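The long way round to Cernier ward

There is a bench outside the chemist's in Punari where, if you sit long enough, somebody will tell you what is wrong with the town council. I sat there for most of a morning in June with a cheese roll and a notebook, and I had three versions of it before I had finished the roll. The first was that the council spends too much. The second was that it doesn't spend anything. The third, from a man with a spaniel who had to keep breaking off to stop it eating my paper bag, was that it had been run by the same handful of people since he was at school, and that he had voted for every one of them.

I had come because of a by-election. By-elections for town councils are not, as a rule, the sort of thing that gets an editor to pay for a train ticket, and I'll admit mine took some persuading. But the one in Cernier ward had been decided by 8 votes out of 1,037, and the person who won it had never stood for anything before, unless you count a spell as a parents' representative at the infants' school, and she doesn't.

Xuân Hoàng is small and quick and talks with her coat on. She runs a bookkeeping business from the flat above what used to be the Kuder shoe shop, and she had agreed to give me an hour and gave me the whole afternoon, walking me round the ward street by street as if I were thinking of buying it. We started at the bottom of the hill, by the river, where the bus turns round.

"This is where it began, if it began anywhere," she said, and pointed at the bus stop. The bus used to come every half hour. Then it came every hour, and then one spring the last one of the day was taken off altogether, so that anybody working a late shift at the Habte bakery on the ring road had to walk home along a stretch with no pavement. Hoàng did the books for a couple of people who worked there. She wrote to the council on their behalf and got a polite reply saying that buses were a matter for the county. She wrote to the county and got a polite reply saying that the town council had been consulted and had raised no objection.

"So I asked to see the minutes," she said. "That was my mistake, really. Once you start reading minutes you can't stop."

She is not joking. She read her way back through years of them, in the evenings, at the table in the library where the newspapers are kept. What struck her was how little of it was wicked. She had gone in half hoping for a scandal, and what she found was tired people getting to the end of a long agenda and nodding things through so they could go home. The bus had been item 15. It was dealt with in a single line.

When one of the Cernier councillors moved away to be near his grandchildren, and the notice of vacancy went up in the window of the council office, she says she walked past it for several days before she went in and asked for the form.

You need signatures to get on to the ballot paper, and a bit of nerve, and not much else. There were 5 candidates in the end. Two had party rosettes and leaflets printed on shiny paper. One was a retired surveyor who wanted the old weir repaired and would talk about nothing but the weir, and very interesting he was on it, by all accounts. One put in his papers and was then hardly seen. And there was Hoàng, standing as an independent, with a leaflet she had typed herself and run off on the office printer until the ink went pale.
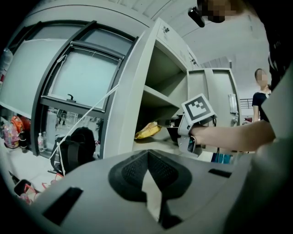

White shelving, with a crumpled yellow bag lying on the lower shelf.

I asked to see the leaflet. It's a modest thing. One side has the bus timetable as it was and the bus timetable as it is, next to each other, with no comment. The other side has her telephone number and a paragraph saying she would answer it. People did ring. They rang about the bus, but they also rang about hedges and a blocked drain and the Christmas lights, and one woman rang several times about a boundary with her neighbour that had been in dispute since before Hoàng was born. She went to see it. She couldn't do anything about it, and said so, and was given a slice of very good ginger cake.

I have followed a fair few campaigns over the years, mostly grander ones, and I am always struck by how much of the work is simply walking up paths. Gates that stick. Doorbells that may or may not have rung, so that you stand there working out how long is decent before you knock as well. Hoàng's half of the hill is all steps, and she did it in the evenings after work, with a rucksack, and wore out a pair of shoes which she still has, though she wouldn't let me see them.

The established parties were not idle. I spoke to members of both, who were friendly and asked me not to use their names, and each of them said much the same thing, which was that they had been watching each other. Cernier had changed hands between the two of them so often that neither had thought to look at anyone else. One had put most of its effort into the new houses on the far side of the ward. The other had heard about this and done the same. For a couple of weeks, I was told, the residents of the new houses could hardly get their shopping in for people wanting to talk to them about planning – and meanwhile the old terraces by the river had seen a good deal of one woman with a rucksack.

The count was held in the upstairs room at the town hall. I wasn't there, and I am sorry I wasn't. It was close enough to be done again, and then there was a long and courteous argument over a paper on which the voter had written "the bus lady" across the whole row instead of making a cross. The returning officer took it away, thought about it and put it with the doubtful ones. It would not have made any difference either way, but I've been asked by two separate people in Punari to give my opinion on it, and I can report that feelings are still quite strong.

When the result was read out Hoàng had gone down to move her car. She came back up the stairs to find the room clapping and thought somebody else had won.

She has been a councillor long enough now to have found out how slow it is. The council has no power over the buses. It can object, and it can write letters, and it can make a small grant if it can find the money, and finding the money means taking it away from something that somebody else is fond of. Her first motion, asking the county to look again at the late service, was put off to the following meeting for want of time. Her second was to move transport further up the agenda. That one passed, and I gather there was some laughter, and that one of the older members came over afterwards and told her he'd been meaning to suggest it for years.

"He was very kind about it," she said. "They are mostly kind. I had all these speeches ready."

Not everyone is charmed. A shopkeeper on the high street told me that independents are all very well until there's a budget to be agreed, and that he would sooner know what he was getting. It's a fair point, and one she takes seriously. She has voted with one party on the allotments and with the other on parking, and has annoyed both. At the last meeting but one she abstained on the cemetery gates, having not had time to go and look at them, and got a letter about it that ran to four sides.

We ended up at the top of the hill by teatime, both of us puffing, next to the field where the fair comes. You can see most of the ward from up there – the river, the bakery with its vents going, the ring road curling off to the east. Hoàng finally undid her coat. She has to stand again when the full council comes up for election, and she hasn't made up her mind. The bookkeeping has suffered. Her evenings have gone. There's a woman on the terraces she has been trying to talk into it instead, who knows everyone and is good with figures, but so far the answer has been no.

The county is due to look at the timetable again in the autumn, and there is talk of a trial of the late bus on three evenings a week. Nothing has been signed. I walked back down to the station, and Hoàng came with me as far as the bus stop, where she took out her phone and photographed the timetable in its case, in case they'd changed it.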